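Notebook, Ollonbridge student manipulation project
January, second entry

Started 10 a.m. Jade Lachance on the label sheet, me on the clips.

State of the set: 2,576 clips on the Surar drive after last night's copy. 464 of those are still unlabeled, nearly all of them table clearing. Jade did the bowls first and left the glassware for later. Fine by me, the glassware labels need a rule before anyone spends time on them.

Training run on Wernum stopped at epoch 13. Disk full again. Moved the old checkpoints to Sutter and restarted from 10. Loss picked up where it left off, so nothing lost but the morning. Whoever sets up the next run, please turn on the cleanup flag in the config. It is off by default.

Things that came up while labeling:

- "Bowl" and "basin" were getting mixed. From now on a basin is the thing other dishes are stacked in. Everything else with an open top and no handle is a bowl, any size.
- Patterned tablecloths throw off the segmenter. It cuts out the printed fruit as if it were objects. Jade wants to mask the cloth by hand on a small batch and see if that is enough. I would rather try the depth filter first. We do hers, then mine, same batch.
- Clear things against a pale wall get missed a lot. Add a "transparent" tag to glass and clear plastic alike, and don't try to split the two.
- Soft bags: label bag and contents as one object for now.

Went through the table clearing clips with the new rules. Plate in the basin is tagged as "nested". The upturned glasses are tagged with the tray as parent, and the carafe gets "handle right".

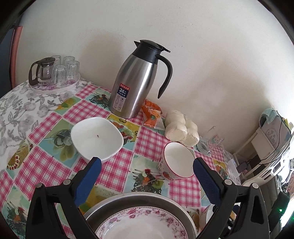

Next

1. Finish the unlabeled clips, glassware last.
2. Cloth mask test on Jade's batch, then the depth filter on the same one.
3. Check the Wernum disk before leaving. Write the free space on the board.
4. Ask for a second drive. Surar is close to full too.

Stopped at 5:30. Run still going.

Ollonbridge Student Robotics | Contact the lab desk | Back to top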